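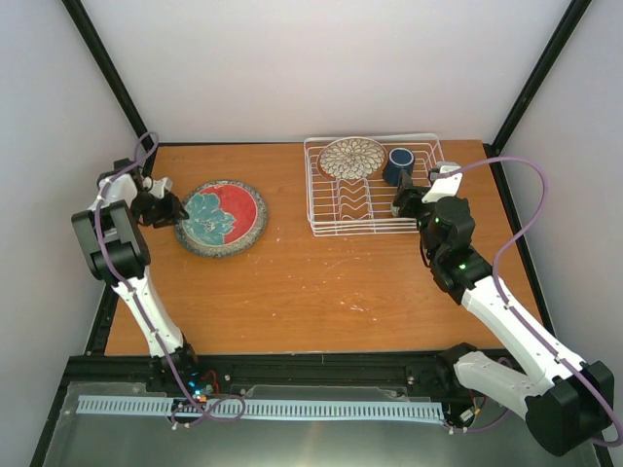 Photo: Anedero workshop

May, workroom notes, lining trials

Back on the Reklow blackout lining this morning. The sales sheet says it drapes like plain cotton sateen. I doubt whoever wrote that has ever hung it. Made up 2 test panels with the same face linen, same heading, same double-turned hem, one with Reklow and one with our usual Gindura interlining plus sateen. The Reklow panel stands off the rail and kicks out at the bottom. Steaming helped a bit at the sides and did nothing in the middle.

Pinholes along the leading edge too, wherever the needle went through the coating. Dropped to a finer needle and a longer stitch. Fewer holes, I think, but I was looking for fewer holes, so somebody else should hold it up to the window before we write that down as a fix.

Fullness: tried 2 times and then 2.5. At 2.5 the stack-back is silly for a narrow window. Would not go over 2 with this stuff.

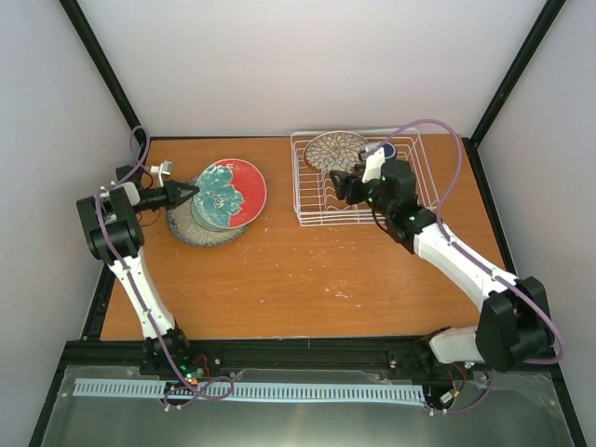

Shrinkage next. Cut a 40 inch strip, marked it, pressed it on the wool setting with steam. Lost 3/8 on the length. The sheet says "negligible" – fine, but on a full drop that is a hem you can see from the street. Repeat on a second strip from the other end of the bolt before anyone quotes that number.

Butt job: they still want blackout in the back bedroom. My vote is Gindura with a separate blackout roller behind. More to order, and the bracket depth needs checking against the trim. Don't cut the face fabric until 3 hung samples have been up overnight.

Order more drapery weights, the covered kind.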